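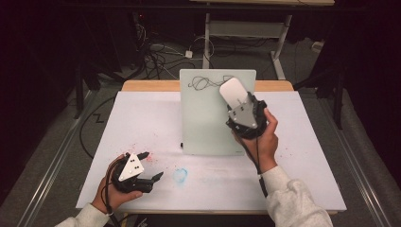 Estado actual del tablero, con el anillo azul y las motas rojizas. Al fondo, el panel de vidrio con el garabato negro sin borrar.

Manchas de rotulador en mesa blanca y en pizarra de vidrio: ¿mismo producto para las dos?

Categoría: Limpieza y mantenimiento > Superficies
Respuestas: 3

Pregunta

Tengo una mesa de trabajo con superficie blanca y canto de madera clara. No conozco el material exacto del tablero; la compré de segunda mano y la única referencia que conserva por debajo es una pegatina de Stastier con el número 3055, que no me lleva a ninguna ficha técnica. Encima uso una pizarra de vidrio de color verde menta muy pálido, apoyada de canto.

Hay tres tipos de marca en el tablero:

Un anillo azul pequeño, hecho con rotulador. No sé si era de pizarra o permanente, en el bote había de los dos.
Puntos de color rojo rosado, dispersos. Origen desconocido, posiblemente tinta.
Zonas difuminadas en el centro, sin color definido. Sospecho que son restos de tinta arrastrada con un paño seco.

En el vidrio hay además un dibujo negro de líneas enredadas que lleva ahí desde enero.

Lo probado hasta ahora en la mesa: agua tibia con jabón neutro (sin efecto en el azul, los puntos quizá algo más claros) y goma de borrar blanca (nada). En el vidrio no he probado nada todavía.

Preguntas concretas:
¿Puedo usar alcohol isopropílico en el tablero sin saber si es laminado, melamina o lacado?
¿Sirve el mismo producto para el vidrio?
¿Cómo evito que las zonas difuminadas vuelvan a aparecer?

Prefiero no lijar ni pintar.

Respuesta 1 (aceptada)

Respondo por orden.

Alcohol en el tablero. En laminado de alta presión y en melamina el isopropílico al 70 % no suele dar problemas en contactos breves. En lacado sí puede darlos: pierde brillo o se ablanda, según el barniz. Como no sabes cuál tienes, haz una prueba en la cara inferior si lleva el mismo acabado o, en su defecto, en una esquina trasera. Bastoncillo de algodón humedecido, diez segundos de contacto, secar y mirar a contraluz. Si el bastoncillo sale con color blanco o la zona queda pegajosa, es pintura o laca y hay que parar.

Si la prueba sale bien:

1. Humedece un paño blanco de microfibra. No viertas el alcohol en la mesa.
2. Apoya el paño sobre el anillo azul unos segundos antes de frotar.
3. Frota desde fuera hacia dentro, cambiando de cara del paño en cada pasada. Si sigues con la misma cara repartes la tinta y tendrás otra zona difuminada.
4. Aclara con agua jabonosa y seca.

Los puntos rojizos trátalos aparte y con un paño limpio. Si son tinta, saldrán con lo mismo. Si son de origen alimentario o un colorante, es más probable que cedan con una pasta de bicarbonato y agua, cinco minutos y retirar sin presión. El bicarbonato es un abrasivo suave y en acabado brillante puede matear.

No dejes alcohol en el canto de madera. Si lleva barniz puede blanquear.

Vidrio. Es el caso fácil. Si la cara escrita es vidrio y el color va por detrás, admite isopropílico, limpiacristales normal y hasta una rasqueta de cuchilla nueva con poco ángulo. El negro antiguo se quita igual que el reciente, solo que con más pasadas. Retira el panel de la mesa y túmbalo sobre una toalla antes de limpiarlo, así no gotea tinta disuelta sobre el tablero. No mojes la trasera.

Zonas difuminadas. Casi siempre son pigmento más el agente desmoldeante del rotulador de pizarra. En seco no se eliminan, solo se extienden. Paño húmedo siempre.

Comentario de quien pregunta: Prueba hecha en la esquina trasera, sin color en el bastoncillo y sin pérdida de brillo. El anillo se ha reducido a una sombra muy tenue tras dos aplicaciones. Los puntos siguen. Pruebo el bicarbonato y actualizo.

Respuesta 2

Yo uso la esponja blanca de melamina, la de Adix, y me quita todo. Un bote de 390 ml de limpiador multiusos y la esponja, nada más. En la pizarra también.

Comentario: Cuidado con esto. La esponja de melamina es abrasiva. En un tablero brillante deja un cerco mate que no se recupera y que luego coge más suciedad que el resto.

Comentario: Mi mesa es mate, a lo mejor por eso no lo noto.

Respuesta 3

Añado dos cosas a la primera respuesta.

Si tras el alcohol queda sombra azul, puede que el pigmento haya entrado en el poro. Un truco que a veces funciona con permanente: repasar la marca con un rotulador de pizarra negro, esperar unos segundos y retirar con paño y alcohol. El disolvente fresco arrastra parte del antiguo. En una mesa blanca haz primero un trazo de un centímetro, no todo el anillo.

Para prevenir, un protector de sobremesa de vinilo transparente. El mío es de Admasu, de 900 mm de ancho, y se corta con cúter. Se limpia con lo mismo y se cambia cuando se raya. Con el panel apoyado de canto conviene además ponerle una tira de goma debajo, el vidrio sobre vinilo resbala.

¿Te ha resultado útil esta página? 8 personas han votado que sí.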